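Home News Results Calendar Features Shop Contact
Search this site Enter keyword Go

Inside Kotberg: a day at the Budwood open day

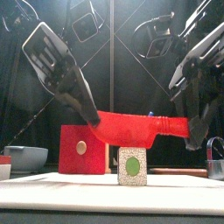
Photo: Budwood Racing

July 22, 2018

Budwood opened its workshop at Kotberg to the public for the first time since moving in last November. The team runs six cars across two junior single-seater series and had asked visitors to register beforehand. All 50 places on the morning tour went, and so did those in the afternoon.

The tour starts in the race bays. Three cars were on stands with the bodywork off, and the mechanics were changing gear ratios ahead of the next round. Visitors can stand close enough to read the set-up sheets, although phones have to stay in pockets at that point. The other three cars were already in the transporter.

Next door is the sub-assembly room, where uprights and dampers are stripped after every meeting. Each damper is run on a dynamometer and its trace kept on file. Our guide said the team now holds 4000 of these traces, going back to its first season in karting.

The composites area is smaller than expected. Budwood repairs front wings and floors here but buys in new parts from Brikum, which also supplies two of its rivals. A repaired wing goes back on a car only for testing.

Upstairs are the engineers' office and the simulator. The simulator is a fixed-base unit built around an old chassis, and drivers under contract get 100 hours in it each year. Visitors had two laps each of the Ejigu circuit, which joins the calendar next season. The long downhill right-hander at the end of the lap caught most of us out.

A question session followed in the canteen. The team confirmed that it has applied for a place in the new regional championship and expects an answer in November. It would not say how many cars it would enter, or whether the current junior programme would carry on alongside. Budgets came up several times and were not answered in any detail.

Parking is on the grass behind the unit and there is a bus from Kotberg station. Entry was free. Tea was extra. A second open day is planned for the winter, once the cars are back from the final round.

Comments (3)

gravel_trap
Went in the afternoon and we only got one lap each on the sim. Still a good day out.

Tinlid
Did they say who is driving the third car at Ejigu?

pitwall88
No driver news in our group either. They did say the test is open to karters though.

Back to top Previous Next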